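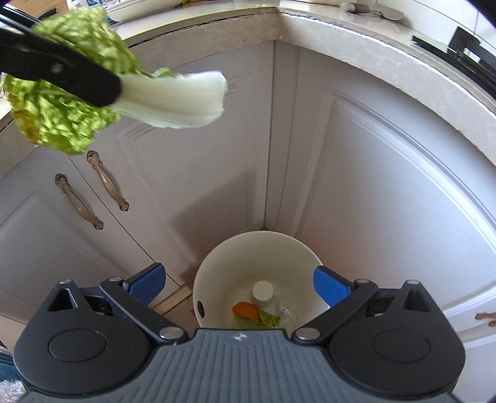

Alfredo Lacson asked whether the drop in success came from the policy or from the label set, and I couldn't tell him.

We train on kitchen cleanup demos recorded with two hand-held grippers: cabbage leaves, orange peel, paper cups, all going to the trash. 2,000 episodes, 179 held out. Adding the second gripper's view made release timing worse. Has anyone on Hilleo seen this?
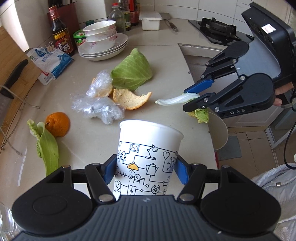 Both streams are resampled to the same rate before training. Action chunk is 9 steps.

2 answers

Lavden
Check clock offset between the two recorders before anything else. Resampling does not fix a constant offset. We found 53 ms on our set, enough to shift every release label by a step or more. Cross-correlate the jaw width signals on episodes where both grippers close on one object, then re-cut the labels and rerun the same seed. If the gap stays, look at the held-out split. Ours had the same cook in train and test.

Tiongson
same problem here, dropped the second view, fine now

Comment from Mullum: Dropping it hides the fault. Post the offset histogram when you have it.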